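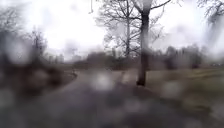

4.2 Path edges and the ground beside them

The main path at Lultham was sealed in stages, and the surface is now a patchwork of older and newer asphalt. For the winter survey we divided it into 33 sections, numbered from the Olar Street gate. Each section was walked in July by Ejigu and Mersha, who recorded the condition of the surface, the condition of the edge, and any bare ground within arm's length of the seal. Zeleke repeated the walk in spring, finishing on Tue 24 September, using the same sheets.

Most of the path has no kerb. Park staff told us this was a deliberate choice when the path was first laid, as water was meant to run off the asphalt and into the grass. It also means that people can step or ride off the path at any point. Figure 2 gives a winter view of the kind of place where this matters. The path starts wide, bends gently to the right past a single tree, and a branch leaves it toward the left. The trunk stands right where the asphalt meets the grass, and the ground at its base is darker than what surrounds it. The trees are leafless, and the sky is a flat, pale grey.

We scored edges as firm, worn or broken. A firm edge had grass growing up to the seal. A worn edge had bare soil against it but the asphalt was whole. A broken edge had lost pieces of the seal or was undercut enough to take the toe of a boot. Where two scores applied to one section we kept the worse one, and noted the other in the margin.

Worn edges were most common on the inside of bends and at places where one path leaves another. This agrees with the gate and bend counts in Section 3, in which 3,059 people were recorded passing. Walkers cut the inside of a bend when the path was quiet, and moved out onto the grass when they met a pram or a group coming the other way. Cyclists did less of the first and more of the second. At forks, people tended to choose their branch early and cross the corner of grass between the two.

Trees growing hard against the seal had a mixed effect. A trunk on the inside of a bend kept people on the asphalt for a few steps on either side of it, and the edge there was often in better shape than the edge farther along. The soil at the foot of the tree was another matter. It was scored as compacted at most of the edge trees, and Koskela (personal communication) suggests that mowing close to the trunk does as much harm as feet do. We did not separate the two causes.

The spring walk changed the score of only two sections. Both were near the Mamo Road entrance and both went from worn to broken. Grass had started to come back elsewhere, but not enough to move a section from worn to firm under our rules. Mersha's notes mention that the worn strips were harder to see once the grass beside them was longer, so a survey done only in spring might understate the wear.

One limit of this part of the work is the sheet itself. It has no space for the colour or patching of the asphalt, and we cannot say whether repaired surfaces hold their edges better than old ones. Zakharchenko used a fuller form in the Broneo survey, and we would adopt hers for any repeat at Lultham.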